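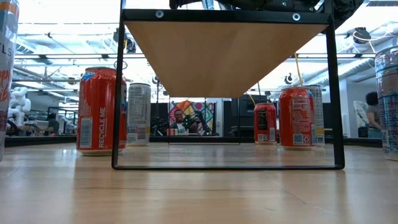
Where does a week's worth of soda go once it won't fit in the fridge? On the table, apparently, around the little wooden stand, until I think of something better.

3 November 2014. Ross Farquharson phoned at lunch to ask if I'd sorted the drinks for Campbell's do. I said it was in hand. I've moved the reds to the left, then to the right, and I can't say the party is any closer. Over 12 people are coming and 3 of them drink only water – Ross told me this after I'd shopped.
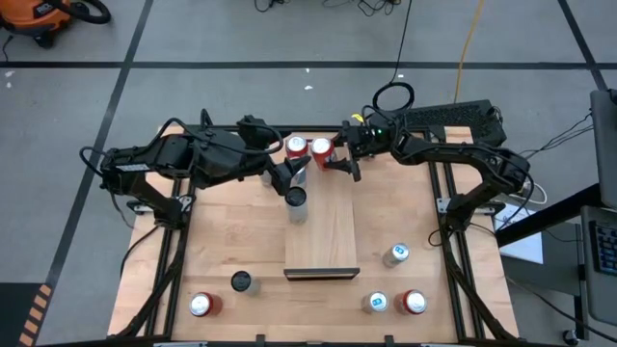

Cans and the board, another arrangement.

Still need ice. Ross says he has a cooler, last seen in June.

Last updated: 3 November, late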